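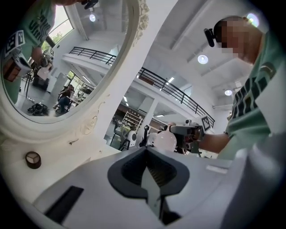
The oval mirror, with its carved white frame, and the white globe at Cimunel's Plalturville showroom.

PLALTURVILLE - Home decor seller Cimunel says its refitted showroom will draw up to 495 visitors a week when it opens in January. It has not said how it got that number.

The old store closed after drawing 108 in its best week, former manager Heikki Hirvonen said.

"People like a fancy mirror," he said. "They don't drive out here for one."

Owner Sidra Bajwa disagreed but would not discuss prices - or the rent. Doors open Tuesday.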